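Wonden 300 Display Plinth and Vitrine System
Modular exhibition furniture for galleries, project spaces and touring shows

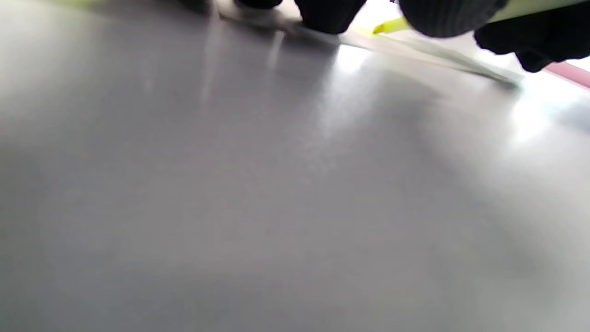
The Wonden 300 is a set of plinths, risers and covers built on a single grid. Every component is a multiple of 300 mm in at least one direction, so a gallery can hold a small stock of parts and rearrange it for each exhibition. The system is made by Toprak at the Giltville workshop and is sold as single units, as sets, or on hire.

The range was drawn up for venues that change their show every six to eight weeks and don't have a full-time build crew. Two people can set up a typical room of plinths in a morning. Units arrive assembled except for the covers, which ship flat in a separate crate.

Construction

Plinth bodies are 18 mm birch plywood, glued and pinned at the corners, with an internal brace at mid-height on anything taller than 900 mm. The base is open and has a recessed kick of 22 mm on all four sides. Four leveling feet are fitted inside the kick and are adjusted from above through the body, using the long hex key supplied. Travel on each foot is 22 mm.

The top is a separate panel that drops onto a rebate and locks with two cam fasteners. Removing it gives access to the interior for ballast, cabling or a media player. Sandbags of up to 50 kg in total may be placed on the ballast shelf. Do not put loose sand or gravel directly on the shelf, as it works into the leveling feet.

Sizes

W300/A: 300 x 300 x 900 mm
W300/B: 300 x 300 x 1200 mm
W300/C: 600 x 300 x 900 mm
W300/D: 600 x 600 x 900 mm
W300/E: 900 x 600 x 600 mm
W300/F: 1200 x 600 x 300 mm (low platform)

Heights are measured with the feet fully wound in. Other heights can be made to order in steps of 50 mm. Footprints off the 300 mm grid are quoted as custom work and will not accept the standard covers.

Load ratings

Ratings assume a level floor and a load placed centrally on the top panel.

A and B: 50 kg
C: 80 kg
D and E: 150 kg
F: 300 kg, evenly spread

Cast metal and stone works often concentrate their weight on a small foot. For any object with a contact area smaller than 100 x 100 mm, ask for the reinforced top, which adds a 6 mm aluminum plate under the finished surface. The reinforced top has the same outside dimensions and fits all existing bodies of the same size.

Type B units must be ballasted whenever they carry more than 15 kg, and in any room where visitors can walk behind them.

Finishes

Standard finish is a water-based primer and two sprayed coats of matte white. It can be touched up with a foam roller, and a half-liter can of the matching paint is included with each order of six units or more. Gray, black and unfinished ply are available at the same price. For color matching, send a painted card no smaller than a postcard. We don't match from photographs or screen values.

Newly sprayed units are held at the workshop for 22 days before dispatch so that the coating can cure. If you plan to repaint on site and then close a cover over sensitive material, allow the same period. Works on paper, textiles, silver and lead are the usual concerns. For these, the lined version (suffix L) has a barrier foil laminated to the inner face of the top panel and is the better choice.

Covers

Covers are five-sided, in 6 mm clear acrylic, with bonded edges and flame-polished rims. They seat in a groove cut into the top panel and are held by two security screws on the rear face. Internal heights are 300 mm and 600 mm. A low-reflection acrylic is available for both heights at extra cost and with a longer lead time.

Clean covers with a soft cloth and a cleaner made for acrylic. Ammonia products will craze the surface, and paper towels leave fine scratches that show up under spotlights.

A conditioning tray is available for sizes C, D and E. It slides in below the display surface and takes standard silica gel cassettes, which can be changed from the rear without lifting the cover. Air exchange depends on the gasket option chosen. Please ask for the data sheet if your lender has set a limit.

Lighting and power

The bodies have a 50 mm cable port at floor level in the rear panel and a blanked port of the same size in the top. No lighting is supplied. Low-voltage strips can be mounted to the inside of the kick, where they throw light across the floor, but check the heat output first. Mains adapters should be left outside the plinth or in a ventilated body (suffix V).

Handling and storage

Units should be lifted from the kick by two people. They should not be dragged, even on felt, as the leveling feet will bend. For storage, stand plinths upright with card between faces. Type A and B units nest inside an empty type D body if the D top and ballast shelf are taken out first; allow for the brace on B.

Touring crates are made by Pitier to our drawings. Each crate holds two D units, or six A units, and is fitted with skids for a pallet jack. Crates are quoted separately and add two weeks to the lead time.

Hire

Hire is charged by the week, with a minimum of four weeks. Units on hire are white only. Light scuffing is expected and isn't charged for. Holes, vinyl residue, tape damage and repainting in other colors are billed at the cost of a refinish. Covers are inspected against a condition sheet on delivery and on return, and both sheets should be signed by the venue.

Lead times

Stock sizes in white: three weeks
Other standard finishes: five weeks
Custom heights, reinforced tops: six weeks
Low-reflection covers: eight weeks

The workshop closes for stocktaking for the first half of March. Orders confirmed before the end of January are dispatched ahead of the closure where the finish allows.

Compatibility with earlier units

The Wonden 300 replaces the older Wonden fixed-top plinth. Outside dimensions of sizes A, C and D are unchanged, so old and new units can be shown together, although the earlier white is slightly warmer. Old covers fit the new groove. New covers don't fit the old one, which is narrower. Replacement leveling feet for both versions are kept in stock and are sold in packs of four.

Ordering

Quote the size letter, any suffixes, the finish and the quantity. For example, W300/D-L, gray, 6 units. Please include the width of the narrowest door on the delivery route and say whether there is an elevator. Samples of the standard finishes are sent on request, and drawings of all sizes are available as DWG or PDF files for exhibition layouts.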